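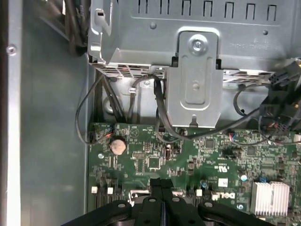 Gripper over a desktop motherboard, wrist camera view.

Fadow planner: frequently asked questions

What does Fadow do?

Fadow plans arm motion for taking apart desktop computers. It reads the wrist camera and the joint states, keeps a model of the open case, and sends short motion segments to the arm controller. It does not decide which part to remove next. That job belongs to Kolten, the task layer, and has its own FAQ.

Which part types does it know?

The current part library has 153 entries. Most are boards, coin-cell batteries, heatsinks, drive cages, brackets and common power connectors. If a part is not in the library, Fadow treats it as a solid obstacle and plans around it.

How are cables handled?

Cables are stored as swept volumes, not as exact curves. Each visible cable gets a padded tube, and the tubes are rebuilt after every segment. Black cables in front of a dark opening are the hardest case for the segmenter. If you see the planner cutting close to a loop, raise cable_pad before you change anything else.

Why does the arm stop above the board and wait?

It is holding at the hover pose. Fadow will not start a descent until it has 4 pose estimates in a row that agree. A wait of a second or two is normal. If it never clears, look at the log for "pose spread" and check your exposure. Shiny heatsink fins are a frequent cause – they throw off the depth fit when a lamp sits directly overhead.

Can I shorten the wait?

Yes. Set hover_agree to a lower value. We do not support a value of 1.

The fingers cover part of the camera view. Is that a problem?

No, as long as the finger mask is right. The mask is made during calibration and marks the pixels the gripper takes up. Anything behind it is filled in from earlier views until it is seen again. Redo the mask whenever you change fingers. An old mask usually shows up as a phantom obstacle that follows the arm.

Does Fadow read printed text on the board?

Only to work out orientation. Logos and white silkscreen labels are used as landmarks when the board outline is partly hidden. The text is not saved to the job record.

How long does planning take?

On our bench machine in August, the median was 252 ms per segment, and the slowest one in that run took 576 ms. Expect longer times with many cables, or if you run the planner and the segmenter on the same GPU.

Do I need Vusumen?

Vusumen is the log viewer. The planner runs without it, but replaying a failed descent from raw logs is slow work. Install it on a separate machine if you can.

What changed in the Khúc release?

Contact limits are now set per part type. Old config files still load, with a warning, and use the global limit for everything. Run the migration script once and check the values for connectors by hand.

Where do I report a bug?

Use the tracker linked from the project page. Attach the segment log, your config file and the calibration folder.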